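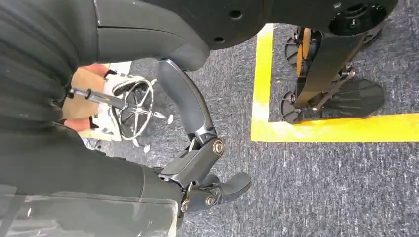

Aro reposapiés cromado para taburete alto y silla de mostrador

Lectura: 6 min
Compartido 40 veces · 3 comentarios
Última actualización: 7 de enero de 2018

Aro de recambio con radios, acabado cromado brillante. Para columna de gas estándar de taburete alto. Se vende suelto o en juego con la columna. En almacén, salida el mismo día si el pedido entra antes de las doce.

Referencia 364. Ojo que en el catálogo viejo sale con otra, es la misma pieza, cambió solo el número cuando pasamos todo al programa nuevo. Si tenéis un presupuesto con la antigua vale igual hasta que se agote el papel.

Lo que entra en la caja

El aro con sus radios y el buje central. Mando de apriete de estrella. Casquillo de plástico para columnas finas. Llave allen pequeña. Hoja de instrucciones, una cara, la que hay más abajo pero con dibujos.
Si pedís el juego completo, además la columna de gas y la funda telescópica. Asiento no. Base de cinco brazos no. Ruedas no. Lo ponemos claro porque todas las semanas llega alguna reclamación con esto.

Medidas

Diámetro exterior del aro 40 cm. Tubo redondo, soldado por dentro, la soldadura queda hacia el buje y pulida. El buje abraza columna de 50 mm sin casquillo, y de 45 con casquillo. Columna de 28 (las típicas de silla de oficina, la parte delgada del pistón) no, ahí no agarra nada, no lo intentéis con cinta ni con goma.

Altura: la que queráis dentro del recorrido de la funda. Se afloja el mando, se sube o baja, se aprieta.

Peso admitido sobre el aro 100 kg, con los dos pies apoyados. Ponerse de pie encima para llegar a un estante NO. El aro aguanta, lo que vuelca es el taburete.

Para qué sillas vale

Taburete Tardale de laboratorio, todos los años. Silla de mostrador Tardale con y sin brazos. Taburete de dibujo Wostham, el alto; el bajo no lleva aro de fábrica y la columna se queda corta, rozan los pies con la base. Sillas Grirham de caja: las de funda negra sí, las de funda gris hay que medir porque hubo dos proveedores y una de ellas es cónica.

De otras marcas, medid con un pie de rey el tramo más ancho de la columna, justo encima de la base. Si no tenéis pie de rey, una tira de papel alrededor y dividir entre 3,14. Mandáis la medida con una foto y Agata Villa os contesta si entra o no, suele tardar una mañana.

Montaje

Se monta desde abajo o desde arriba según la silla. Desde arriba es más rápido si el asiento ya está quitado.

1. Silla tumbada sobre moqueta, manta o cartón grueso. El cromo se marca con el gres, y la marca no sale.
2. Guantes. Finos, de los de punto con palma engomada. El cromo coge huella enseguida y los tubos recién sacados del plastico resbalan.
3. Separar la columna de la base. Mazo de goma, golpes cortos alrededor del cono, nunca en el centro del pistón.
4. Casquillo puesto si la columna es de 45. La ranura del casquillo mirando al mando.
5. Pasar el aro por la columna con los radios hacia arriba en el centro y el aro más bajo. Si queda como una copa está al revés.
6. Apretar el mando a mano. A mano. Con alicates se parte la rosca del buje y esa rotura no entra en garantía.
7. Base otra vez en su sitio, silla de pie, sentarse fuerte un par de veces para que asiente el cono.
8. Repasar el mando al día siguiente y otra vez al cabo de una semana.

En sillas con muchos años el paso 3 es el que da guerra. Aceite penetrante en la unión y dejarlo toda la noche. Evaristo Rizzi, que lleva el taller, las saca con llave de tubo grande girando el pistón en vez de golpear - funciona, pero raya la funda. Si la funda la vais a cambiar igual, pues adelante.

Limpieza y cuidado

Paño húmedo, secar. Jabón neutro si hay grasa. Ni estropajo, ni lejía, ni limpiador de juntas. En peluquerias el decolorante se come el cromo en pocos meses si no se aclara, conviene pasar el trapo al cerrar.

Puntitos marrones en los radios: es óxido superficial, sale con papel de aluminio arrugado y agua. Si vuelve a salir en el mismo sitio el cromo ya está abierto y toca cambiar el aro.

En zona de costa o en cámara húmeda recomendamos el de aluminio pulido, misma medida, menos brillo. Preguntad precio.

Resistencia

El fabricante nos pasa ensayo de 2000 ciclos de carga en el borde, sin holgura en el buje al terminar. No hemos repetido el ensayo aquí. Lo que sí vemos por devoluciones: el aro casi nunca vuelve, vuelve el mando. El plástico de la estrella se agrieta si se aprieta en frío. Recambio de mando suelto disponible, mismo paso de rosca, también en negro.

Ruido al apoyar los pies: nueve de cada diez veces es el casquillo mal encarado. Aflojar, girar media vuelta, apretar.
El aro baja solo poco a poco: hay grasa en la funda. Desengrasar con alcohol y montar en seco.

Preguntas que llegan mucho

¿Gira el aro con el asiento? No. Va fijo a la funda, el asiento gira por encima. Hay modelos donde gira pero son los que van cogidos al asiento, no es este.

¿Se puede poner en una silla de oficina normal? Solo si cambiáis la columna por la alta. Entonces el juego completo. Y mejor topes fijos que ruedas, a esa altura con ruedas es fácil irse para atrás al subirse.

¿Viene montado? No, suelto. Montaje en tienda aparte, traéis la silla y se hace en el momento si hay hueco. En agosto no hay servicio de montaje.

¿Negro? Sí, pintado en polvo, bajo pedido. Se pela antes con los zapatos, avisamos.

¿Se puede devolver? Sin montar y con su plástico, sí. Montado y con marcas en el buje, no.

¿Factura con datos de empresa? Sí, decidlo al pedir y no despues, rehacerla es un lío.

Pedidos de varias unidades

Para aulas, laboratorios y cajas hacemos precio por lote. Lo lleva Ilaria Cirillo, escribid con cantidad, modelo de silla y si queréis recogida de los aros viejos. Los viejos van a chatarra, no se abonan. Portes incluidos en lote dentro de península. Islas, preguntar.

Si tenéis sillas mezcladas de distintos años mandad foto de cada tipo. Ya ha pasado de servir un lote entero con casquillo y que la mitad no lo llevara.

Envío

Caja plana, el aro va envuelto en plástico y con cantoneras. Revisad al recibir, sobre todo el canto del aro. Un golpe en el cromo se ve a contraluz, pasando el dedo no siempre se nota. Daños de transporte hay que decirlos en 24 horas con foto de la caja también, no solo de la pieza.

Relacionados

Columna de gas alta para taburete
Mando de estrella, recambio
Casquillo 45-50
Topes fijos, juego de cinco
Aro de aluminio pulido

3 comentarios

Soudabeh Farahani
Puesto en un taburete Wostham alto, entra justo sin casquillo. La hoja de instrucciones no dice lo de los radios hacia arriba, lo monté al revés y hasta que no leí esto aquí no caí.

Amanuel Fikre
¿El mando negro es el mismo plástico que el cromado? El mío se rajó en el primer invierno, en un taller sin calefacción.

Tardale recambios
Amanuel, mismo plástico, cambia el color. Para taller frío tenemos uno metálico que no está en la web, pídelo por correo con la referencia del aro. Soudabeh, gracias, lo pasamos para corregir la hoja.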